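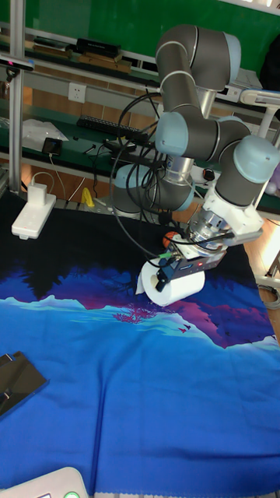 Page last changed: August 2023

Introduction to Paper Technology
Handout 7: Tissue and other soft papers

Before you read this handout, please look again at the part of Handout 4 about hydrogen bonds. Almost everything below depends on it. The word "tissue" in this course means the whole family: toilet paper, kitchen towel, napkins, facial tissue. In the trade the word is sometimes used more narrowly, so be careful with older books.

What makes tissue different

Printing paper should be flat, stiff and closed at the surface. Tissue should be soft, bulky and able to take up water. The raw material can be nearly the same. Most of the difference comes from how the sheet is formed and dried, and from one step that printing paper does not have, creping.

A tissue sheet is very light. For one ply we often speak of a basis weight under 20 grams per square meter, while ordinary copy paper has 80. With so little fiber, each fault in the sheet is easy to find, and a small hole can become a web break at the next machine.

Fibers

Short fibers from hardwood (eucalyptus, birch) give a smooth surface and a soft feeling. Long fibers from softwood (spruce, pine) give strength. A mill mixes them, or it puts them in separate layers with a layered headbox, so that the short fibers come to the side which touches the skin. Recycled fiber is also common. It has been dried and wetted before, and each such cycle makes the fiber wall stiffer, so it swells less and bonds less well. This is called hornification and it was a question in the exam last October.

Refining means beating the fibers mechanically so that they bond better. For tissue we refine only a little. More refining gives a stronger sheet, but also a denser and harder one, and water drains from it slowly on the wire. Students often write "more refining is better" because they remember it from printing paper. Please do not.

Forming, drying and creping

The stock leaves the headbox as a thin jet with a consistency far below one percent. Most of the water goes out through the wire. Then the web is pressed against a large steam-heated cylinder, the Yankee, and dries there very quickly. A hot air hood over the cylinder helps from the outside.

A coating is sprayed on the cylinder so that the web sticks to it. At the end of the turn a blade, the doctor blade, scrapes the dry web off. Since the web is sticking, it does not come off flat. It is pushed together into very fine folds, and many bonds between fibers are broken. The sheet becomes shorter, thicker and softer, and it can stretch.

Crep ratio is calculated from two speeds:

crepe (percent) = (Yankee speed - reel speed) / Yankee speed x 100

Some mills divide by the reel speed instead. Always say which one you use. The two results are not the same, and in the project reports last year this was the most usual mistake.

If the adhesion is too weak, the folds are coarse and the sheet feels rough. If it is too strong, the blade picks pieces out of the sheet. A worn blade also makes coarse crepe, and the change is slow, so the operators may not notice it in one shift.

Through-air drying is the other main method. Hot air is blown through the web while it lies on a fabric with a pattern. Since the web is not pressed hard, the sheet keeps its bulk. It takes more energy, and for this reason it is used mostly for the better grades.

Converting

The large parent reel goes to the converting line, where the plies are unwound together, embossed, perforated and wound on a long cardboard core. The end of the paper is fixed with a little glue - this is called tail sealing - and the long log is cut by a saw into single rolls. Embossing gives bulk and keeps the plies together, but costs strength.

Wet strength

Toilet paper must fall apart in water, and kitchen towel must not. Ordinary bonds between fibers open when water comes in. For kitchen towel a resin is added to the stock, and this makes bonds that water does not open easily. Toilet paper normally contains no permanent wet strength resin. It follows that kitchen towel does not belong in the toilet, even if it looks much the same, and that paper machine broke from towel grades is difficult to pulp again.

Lab exercise: water absorption

We compare two towel grades from the Aguiar mill in Flostham. One is dry-creped in the ordinary way, the other is the through-air dried grade sold as Zetirum. You cut test pieces, condition them, weigh them, put them in a wire basket and lower the basket into water. After the sinking and draining times in the lab sheet you weigh again.

absorption (percent) = (wet mass - dry mass) / dry mass x 100

Values from the test run by the course staff:

Dry-creped grade: 453 percent
Zetirum: 634 percent

Your values can be different, mainly if you touch the pieces with your fingers or if the draining time is not kept. Write down the room humidity. Do not press the samples into the basket, they should lie loosely.

In the report, explain the difference with the structure of the sheet. It is not enough to write that one paper is "of higher quality." Think about where the water is sitting: in the fiber wall, between the fibers, or between the plies?

Reports have at most 10 pages with figures. You can work in pairs, but both names must be on the first page.

Waste water, short note

Tissue mills using recycled fiber must remove ink, fillers and very short fibers, and this gives a lot of sludge. The Flostham mill takes fresh water from the Clarnis and returns it after biological treatment. We come back to this in Handout 9, where the mass balance is calculated in full. For now it is enough to know the words white water, fiber recovery and deinking sludge.

Words to know for the test

basis weight, ply, creping, Yankee cylinder, doctor blade, adhesion coating, hornification, through-air drying, parent reel, tail sealing, embossing, wet strength resin, broke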